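Forum > Automation > Events and visits
Thread: Open day at Kjærgaard, tabletop arm clearing a desk

mortise_gage
Went to the Kjærgaard open day in October. Most of the building was what I expected: two palletizers, a conveyor loop, a long talk about service contracts. I ended up spending most of my time at the bench at the back where they had a small PIPER arm working on a table of office stuff. Pens, a pen holder, papers, a textbook on machine vision.

The task was to pick up a pen and put it in the holder. That was all it did while I was there. The operator said the arm gets its view from a small camera down at the wrist plus a fixed one next to the table. 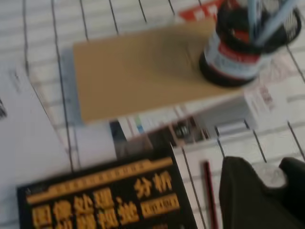 I asked what speed they ran at and he said they keep it slow for visitors. It was slow. I timed one pick at 7 seconds from the time it started down to the time it let go. He also said the control software is called Pultik and that they write it in house. The handout had a number of 407 recorded pick attempts for the month before, with no success rate next to it.

Has anyone else been to one of these? I'm trying to decide if it's worth sending two of our techs to the next one.

bexar_controls
I was there in the morning. My take is less kind than yours. A number of attempts with no success rate tells you nothing. I asked for the rate and got sent to a sales guy, who sent me back to the bench. I saw it miss a pen twice and the operator set things back by hand both times.

For techs, I'd say skip it. They'd learn more from a day on your own floor.

mortise_gage
I didn't see any misses, but I only stayed for five picks or so. When you saw it miss, was it closing beside the pen or pushing it away?

bexar_controls
Closing beside it. Fingers came together, nothing in them, arm went up anyway and did the whole drop move over the holder. So either it doesn't check grip or the check was off.

lowvolt_ann
Pens are harder than they look. They're thin, they roll, and if they're lying side by side the fingers have to get in between. We tried something like it with a Pridix gripper on glue sticks and had to space them out in a tray before it would work at all. Not spacing them out on a demo table is a fair choice in my book, even if it costs them some misses.

The part I'd want to know about is cable routing. On a small arm with a gripper and a camera on the end you have wires going everywhere.

mortise_gage
Cables were outside the arm, at least on this one. One hung straight down from the arm and there was a thin one from the gripper that made a big loop off to the side.
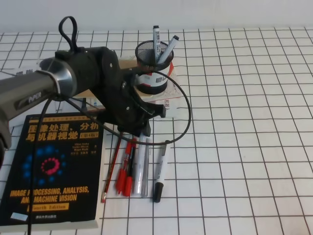
I asked if they'd had trouble with snagging and he said they re-tie things at the start of each day. I wouldn't want that on a line. For a bench I guess it's fine.

The table top had a grid on it as well. I figured it was for calibration, but he told me it's only there so they can put objects back in about the same place.

lowvolt_ann
That loop would bother me. Ours caught on a fixture the first week and pulled the connector. We went to a short sleeve with a clip at the wrist and haven't had a problem. You lose a little rotation.

bexar_controls
Same question I had for them: what is the product? Plinico had a bench at their own open house and they at least told you what they were selling, a kitting cell with a price. Kjærgaard has an arm, some pens and a handout.

dock_nine
I don't think it is a product yet. I talked to them later in the afternoon and they said the bench is for working on the software, and it gets shown because people ask to see it. If you go in expecting a cell you can buy, you'll be let down. If your techs are curious about camera-guided picking, it's a free couple of hours and they let you ask whatever you want.

I do agree on the success rate. Print it or leave the other number off.

bexar_controls
Fine, but then say so on the flyer. The flyer said "live picking solution."

dock_nine
Yeah, that's marketing. The people at the bench didn't talk that way.

mortise_gage
OK, thanks all. I think I'll send one tech instead of both and have her ask about the grip check and the cables. If Kjærgaard gives her a success rate I'll post it in this thread.

lowvolt_ann
Have her ask what happens when a pen is touching the book, too. We never got ours to handle anything up against an edge.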